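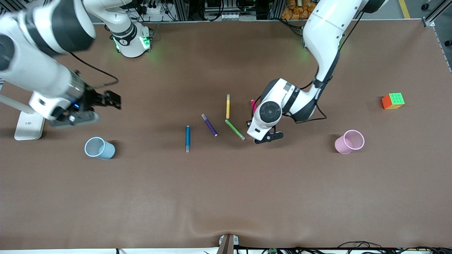

Setting the chain slack on your Plillero 600

I've done this job in paddocks, in my garage and once in the rain at Jotenley, and it goes best when you take your time. Do it before every track day, and again after your first session if the chain is new!

1. Put the bike on the rear stand, in neutral, and let the chain cool down if you've just come in.

2. Spin the wheel slowly by hand and find the tightest spot on the chain. Measure there (I mark the link with a dab of paint so I don't lose it).

3. Push the lower run up, then down, halfway between the sprockets. You want 80 mm of total movement on the long Jorkham swingarm. The stock arm is different, so go by the sticker on yours.

4. Loosen the axle nut, then back off both 13 mm locknuts.

5. Turn each adjuster the same amount, a quarter turn at a time, and check the slack again.

6. Line up the marks on both sides, tighten the axle nut to the figure in your torque table, then snug up the locknuts.

Note: on the Manalastas rear wheel the spacers look alike, but the wider one goes on the sprocket side. I've mixed them up twice.

Caution: never spin the wheel with the engine running while your hands are near the chain. Engine off, key out.

Recheck the slack after 200 km.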